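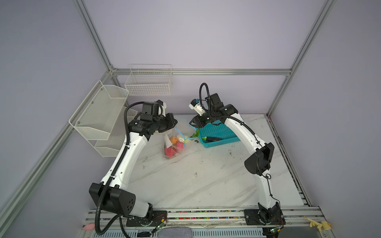

Osvaldo Holanda told me the old planner always felt like two drivers fighting over one steering wheel, and I laughed, as I've been there myself! Steserik 14 came out this week, and it finally plans both arms together (mine used to take turns, so slow). The Meteck team says replanning is down to 166 milliseconds from nearly 700. I've only played with it for an evening, on a bag-and-basket setup, but the new log viewer already has me hooked. Existing configs need one small edit to the arm names before they load.

Home News Releases Forum Contact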